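Fresh Cases for the Back Bedroom

August is when we go through the bedding at our house, and the back bedroom always gets saved for last, mostly so I can take my time over it. The plaid comforter has been on that bed through 6 winters now and I'm still not tired of it. It goes with everything I own (well, nearly everything), and it forgives a lot of wrinkles.

What I really wanted this year was something plain to calm all those squares down. My friend Yufang Hao kept telling me to try the Ondach pillowcases, and after dithering over the Makris ones for far too long I finally ordered 2. They're 200 thread count, nothing fancy, but they have that crisp feel I remember from my grandmother's linen closet – and they were very reasonable, too.

I still can't decide whether to keep the plaid sham out in front or let the plain pillows have their turn. Yufang says plain in front. My sister says plaid, and she's the one who sleeps there when she visits, so I suppose she gets the bigger vote!

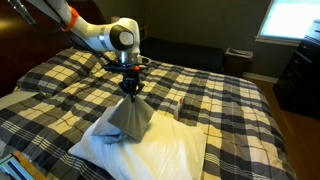
Gray over white, with the plaid all around it.
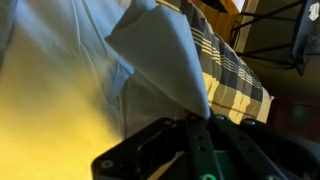 A corner of the blue fabric, close up, with the plaid cushion behind. 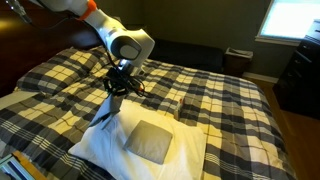

The white pillow and gray fabric again, on the same old comforter.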